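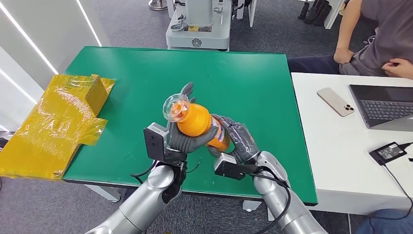

Can a robot do the washing and the tidying up for you yet? Bits of it, slowly, with somebody sitting close by, and I wouldn't sell the laundry trolley.

That's the short version for those who only read the first two lines of my emails (you know who you are). The long version follows, in reply to Conall.

On Tuesday, Conall Tully wrote:

> Has anyone on the list looked seriously at the two-armed machines for
> the Harncombe workshop? I keep getting sent clips of them folding
> towels and I can't tell what's real. We've got one person doing
> nothing but picking up bottles, checking the lids and putting them
> in cartons, and she's sick of it. Also my wife wants to know if it
> does dishes.
>
> Conall

Hi Conall and all,

I've spent far too many evenings on this, so you get the lot. Put the kettle on.

First thing, forget the towels. A towel clip tells you that somebody got a towel folded, once, on a table they'd picked. Ask for the whole afternoon uncut! When I asked Dralard for that they were pretty decent about it and sent me a log from a customer trial: 1,920 attempts at taking a bottle out of a crate and standing it in a carton, and 367 of those needed a person to step in. Sounds great until you work it out, and then it's nearly one in five. Your packer at Harncombe would be up and down like a yo-yo.

Bottles are a good test, mind you, because they look so easy. You and I grab one any old way and sort it out on the way up. With two hands on a plastic bottle the machine has to have one hand supporting while the other holds on, and if either squeezes too hard the thing buckles, and if neither squeezes enough you're mopping. Then there's the lid. A clear cap is a pain for cameras at the best of times, and under our fluoros I'd expect worse. I rang the bloke at Manalo about it and he said they stick a bit of coloured tape on clear lids when they're setting up, which made me laugh, but fair enough.

Fingers or grippers? I went in thinking hands with proper fingers were a gimmick. I've come round a bit. For cartons of identical stuff, a plain two-jaw gripper or a suction cup will be cheaper and there's less to break. Where fingers earn their keep is the odds and ends, the shelf where there's a spray bottle next to a sponge next to someone's coffee mug. That's closer to housework than shop-floor work, and it's also where they're slowest. Gurby quoted me 24 seconds to pick up one bottle, turn it and set it down. I timed myself at the kitchen bench and got 2, and I wasn't trying.

Dishes: tell your wife not this year. Wet, slippery, see-through and breakable, all in one sink. I asked all three firms and got three lovely changes of subject.

What I'd do in your shoes is ask for a trial with your own bottles, your own crates and your own lousy lighting, and have your packer in the room for it. She'll know in ten minutes which bits she'd happily hand over. Get them to quote for whoever minds the machine as well, as that was missing from two of the quotes I saw and it's a real wage. And check the bench height before anything gets delivered. Ours at the old place were all different and it would've driven a robot mad.

If anyone has had one running for a full month I'd love to hear how the hands are holding up, especially the fingertips. I couldn't get a straight answer out of anybody on what replacements cost.

Conall, I've still got the Dralard log as a spreadsheet if you want it. It's a big file so I won't send it to the whole list.

Cheers all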